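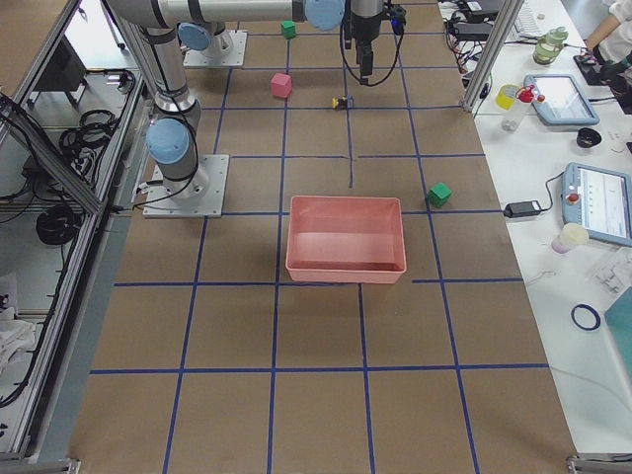
Grindari is a two-arm sorting kit sold by Brumau for training rooms and small labs. It is used mainly for pick-and-place practice with light objects. The kit was first offered under the name Bakos and took its present name in June.

Layout

The arms are fixed to metal base plates beside a shared work area. Users mark the area into cells with tape, and each cell is given a number in the control software. 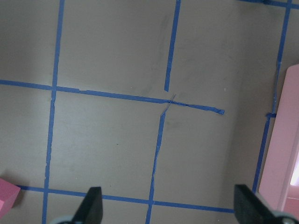 Taped work surface between the gripper fingers

Brumau supplies foam cubes in 2 colors and a plastic bin. A standard course has 10 exercises, starting with single-arm picks. Later ones use both arms at once, and cell borders may be moved between runs.

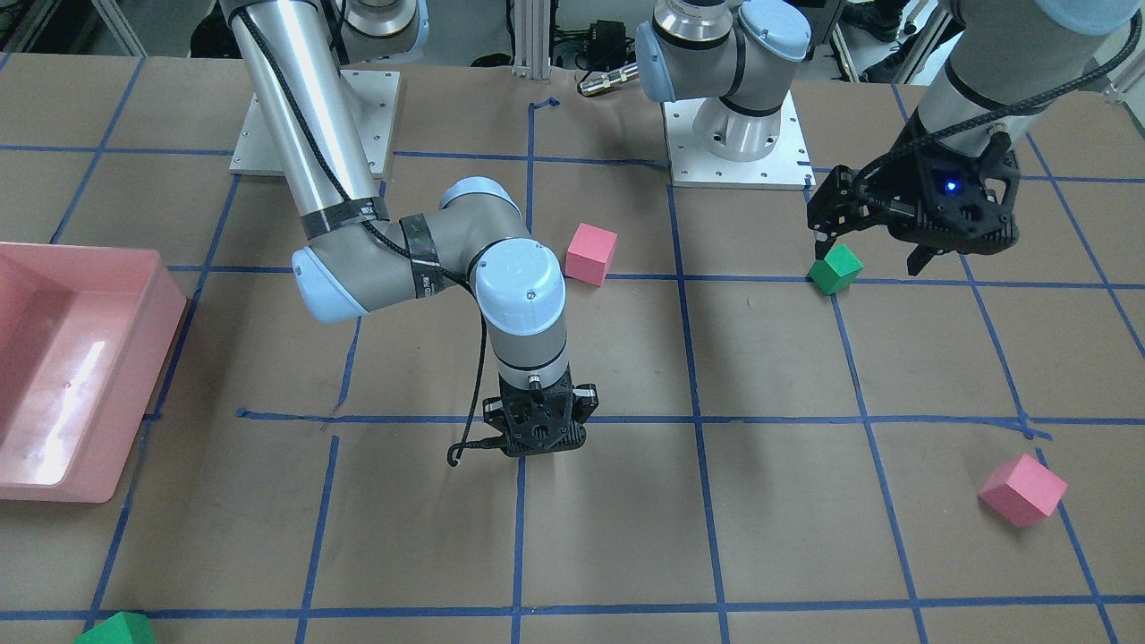 Fetorley Review, no. 105, p. 2

Reception

Reviewers found the kit easy to set up but noted that hand-laid tape gave uneven cells. Cable routing was rated as average. The manual was judged too short on calibration, which took over 10 minutes per arm in one test.

Tooling

Parallel grippers are used for cubes. A suction cup can be fitted for flat parts,

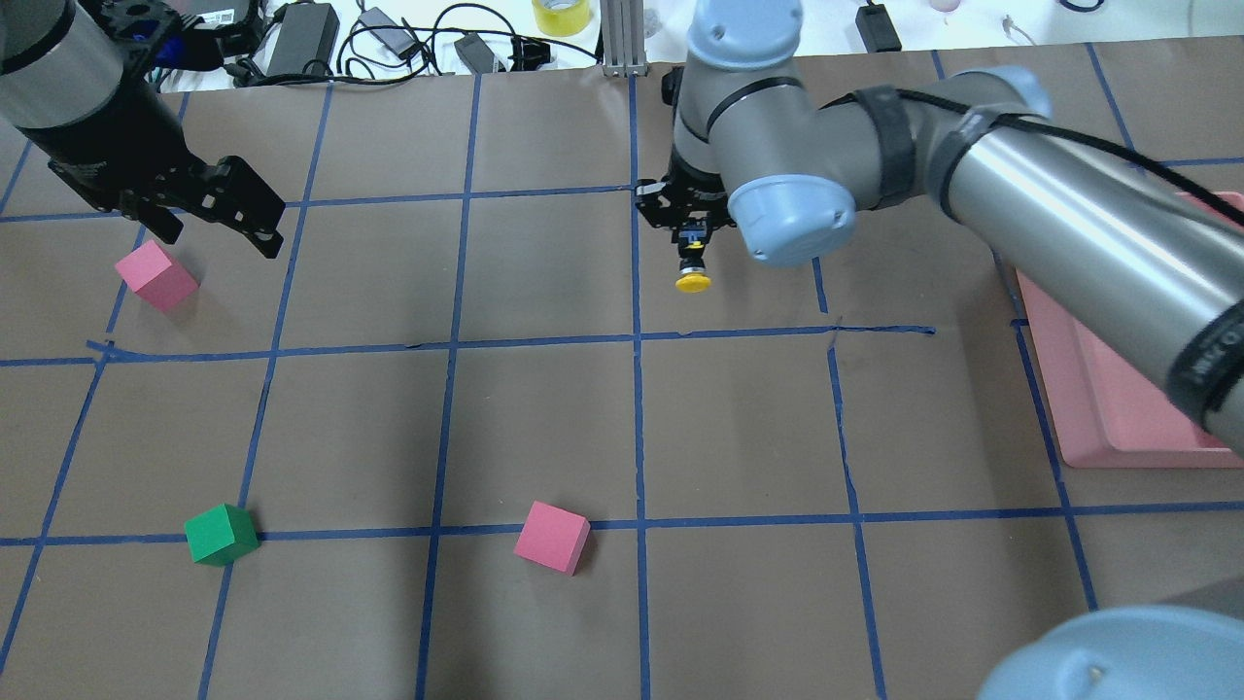 and the software keeps a separate speed limit for each tool. Spare cups are sold singly.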